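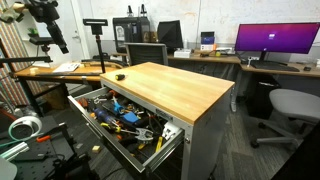 Tool cabinet, top drawer open. See item 4.

Dodbridge workshop, shared room -- walk-round, July
Checked by: Wondimu Weldu
Form last revised by: Fiachra Conneely

1. Exits and walkways
Marked OK on the last three sheets. I'd like to know who walked it. The side door opens, but it needs a shoulder. NOT PASSED until the hinge is looked at.

2. Fire extinguishers
Tags present and in date. Gauges in the green. Passed. The sign over the one by the sink has faded to nothing and should be replaced.

3. First aid box
Sealed, so the form says I can tick it. I opened it anyway. Eyewash expired, burn dressings missing. A seal tells you the box is shut. NOT PASSED.

4. Hand tools and storage
Drawer opens all the way. Tools are mixed together, screwdrivers in with pliers and wires. The form asks "Tools stored safely?" and leaves it to whoever is holding the pen. I say no. Dividers were promised after the Fleltcombe visit. Comment carried over.

5. Portable ladders
Two on the list, one found. The Preston ladder has sound feet and rungs. The label says 200 lb, which rules out a fair number of people once they pick up a toolbox. Passed with that note.

6. Electrical
Outlet tester showed correct wiring at every outlet I could reach. The Fabbri heater is on an extension cord again. I was told this was temporary last winter. Unplugged and tagged.

7. Shelving
Posted load is 1,000 lb per bay. No paperwork behind that number that I can find, and the bolts on bay 677 turn by hand. Unload the top shelf until someone can show me where the figure came from.

8. Lighting
Passed.

9. Previous actions closed?
The log says all closed. Items 1, 4 and 6 say otherwise. Please don't close anything on the strength of an email.

Recheck Thursday, before the morning delivery. Fiachra to bring the key for the back store, which I could not get into and have left blank.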